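Re: [lighting-bench] Table covering under small lamps

> Does the covering matter when comparing small lamps?
> We use bare wood at Dullton and the readings drift.

It does. Bare wood throws a warm tint back up. We cover the top in plain white and leave a strip of wood at the far edge.

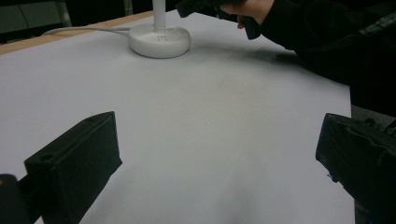 Cord goes out the back - never under the base, or the lamp tilts. Mark the base position in pencil.

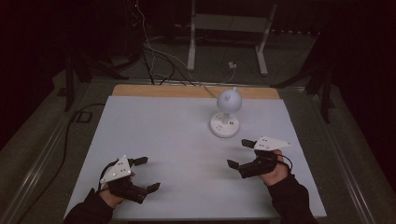 Globe heads need more clearance than shaded ones, so we keep 17 inches to the nearest wall. Room lights stay the same for the whole set. Last set was 6 lamps, done in March.

Herolau bench list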